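Lollow Bench: one arm, one white table, a lot of bottles

README for the dataset and the code that goes with it
Last updated: 2025-01-15

What this is

Lollow Bench is a set of recordings from a single robot arm doing small tabletop jobs in a shared workshop. Most of it is bottles: reach for a bottle, close on it, move it a short way, let go, back off. I started it in October as a way to learn how imitation learning works on hardware I could put my own hands on, and it grew into something I think other hobby builders can use. I'm really happy with how it came out, warts included, and the warts are listed further down.

The release has 1,427 episodes across 11 tasks. Of those, 277 are marked as failures and kept in on purpose. Please don't filter them out without having a look first! Some of the most useful material in here is a gripper closing a little too early and the recovery that follows.

What's in the folder

episodes/ has one subfolder per episode, named by task and running number
episodes/.../joints.csv has joint positions and gripper opening, with timestamps
episodes/.../wrist.mp4 is the view from the camera on the gripper mount
episodes/.../fixed.mp4 is the view from the fixed camera
tasks.txt lists the tasks with the plain-English instruction for each
labels.csv gives success or failure, plus a free-text note where I wrote one
murkis/ is the recording and playback code
tools/ has small scripts for checking, trimming and replotting

Both videos are recorded at 30 frames per second. The joint log runs faster than that, so use the timestamps to line things up and don't count rows. murkis/align.py does this for you and writes a merged table next to the originals.

The build

The arm came to the workshop secondhand and without its original stand. It now sits on a steel plate bolted to the bench frame, at the left side of the table as the fixed camera sees it. The power and data lines run outside the arm. I tried sleeving them and the sleeve fought the wrist on every big rotation, so they hang in loops now and the arm moves much more freely. If you copy this setup, leave more slack than looks sensible and run the joints through their full range by hand before you power anything.

The tabletop is plain and pale. I love working on it: objects stand out clearly and background subtraction just about works with default settings. The downside is that white things on a white table are hard, and I leaned into that with the Clidus tasks below.

Murkis is the name of the recorder. It's a few hundred lines of Python with no framework under it, and it does three jobs: reads the joints, grabs the frames, writes everything to disk with one clock. You can start and stop an episode with a foot pedal, a silly little upgrade that probably doubled how much I got done in an evening.

The tasks

They fall into two groups. The Mackay group is the easy half, with dark or strongly colored objects, wide spacing and one object on the table at a time. Start here if you're testing a new policy. The Clidus group is the harder half: pale containers, labels facing different ways, and grasps low on the body where the approach has to be nearly level with the table.
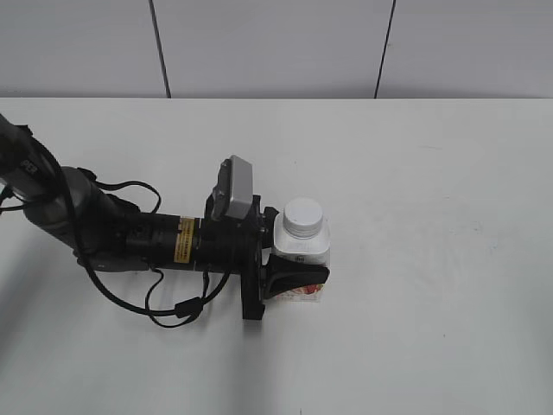 Clidus group: low grasp on a white screw-cap bottle, fixed camera view.

Low grasps ate most of my time. The fingers have to come in close to the surface without scraping it, and a light bottle tips very easily if one side touches first. In labels.csv the notes "tip" and "scrape" cover most of those cases.

Known problems

The wrist camera mount slipped partway through collection and I tightened it at a slightly different angle. Episodes before and after have separate calibration files, and each episode folder says which one to use.

Lighting is whatever the workshop had that day. Shadows from the arm and cables move around between sessions. I've come to like this, but a policy trained only on the early episodes will be surprised by the later ones.

The table picks up smudges. I wiped it when I remembered.

A few gripper readings jump to zero for one sample. tools/fix_gripper.py patches them by interpolation and leaves the raw file alone.

Getting started

Unpack the archive, make a fresh Python environment, and install from requirements.txt. Then run

python tools/check.py episodes/

and wait for it to print "all good". After that, try

python murkis/replay.py --episode mackay_0001 --dry

which draws the motion on screen without talking to any hardware. Drop the --dry flag only with the table clear and a hand on the stop button.

Sharing and reuse

Data is CC BY 4.0, code is MIT. Train on it, cut it up, mix it with your own. If you build a similar bench I'd be thrilled to see it, and recordings in the same folder layout are very welcome as pull requests. Open an issue first if your files are large, so we can sort out where to put them.

Next on my list is a second fixed camera looking straight down, and a set of tasks where the cap comes off.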